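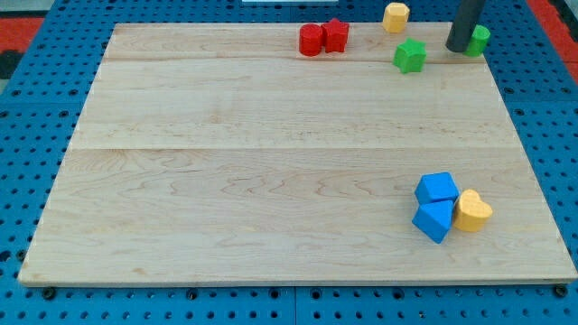 Vol. 12, No. 2, p. 200

Figure 2. Toy blocks in two clusters on the maple board. The red cylinder and the red star stand touching on the far plank, beyond the first seam.

3.2 What counts as a pile

Before sorting can be scored, someone has to decide where one pile stops and the next begins. Our first coding guide dealt with this in a single line ("code each group of blocks") and assumed that groups would be obvious to any adult with working eyes. Two coders then spent most of June disagreeing about them. The guide is now longer.

The trouble begins with touching. In Figure 2 the red cylinder and the red star stand side by side and in contact, and both coders called them neighbors without a pause. Contact is easy. The hard cases are blocks with a little wood showing between them, which one coder read as a loose pile and the other as a pile that had given up. We tried a rule based on block widths and dropped it, as a star has several widths depending on how it is turned and on the mood of the person holding the ruler.

The rule we kept is plainer. Blocks belong to the same cluster if they touch, or if no clear path of bare board runs between them from one side of the arrangement to the other. Under this rule the blocks in Figure 2 form two clusters. It has the further advantage that it can be explained to a new coder before the coffee gets cold.

3.3 The board as an uninvited participant

We chose a wooden board because blocks on the bare pegboard tended to settle over the holes at odd angles, and several participants became more interested in the holes than in the task. A maple board from Marnmont solved that problem and supplied another. It is made of wide planks, and the seams between them show. One runs just below the far edge and a longer one crosses near the middle.

People treat seams as borders. Asked to "put together the ones that belong together," participants in the Ronance sessions often placed one kind on one plank and another kind on the next, as if the board had been ruled for the purpose. Rosimeire Tavares, who ran the sessions, noted that one man moved a block back over the seam after finishing and then apologized to it. We do not have a code for this.

The seams therefore enter the analysis as a variable. Each cluster is marked as lying on one plank or as crossing a seam, and a cluster that sits squarely on its plank is not taken as evidence of sorting by shape or color unless the blocks in it also share one of the two. The red pair in Figure 2 lies on one plank and shares a color. It does not share a shape, and by our guide it scores as a color group. Whether a person who makes such a pair is thinking "red," "far away," or "these two stand up nicely" is a question the guide leaves alone.

We considered a seamless board. The Verhoeven sample was painted, and glossy enough that participants remarked on their own reflections. The Pletov board bowed after 5 sessions. The maple board stayed, seams and all, and the instructions were changed to say that the lines in the wood do not mean anything. Participants nodded at this and went on using them.

Interrater agreement under the revised guide is reported in Section 4, along with the cases that the coders still decline to discuss with each other.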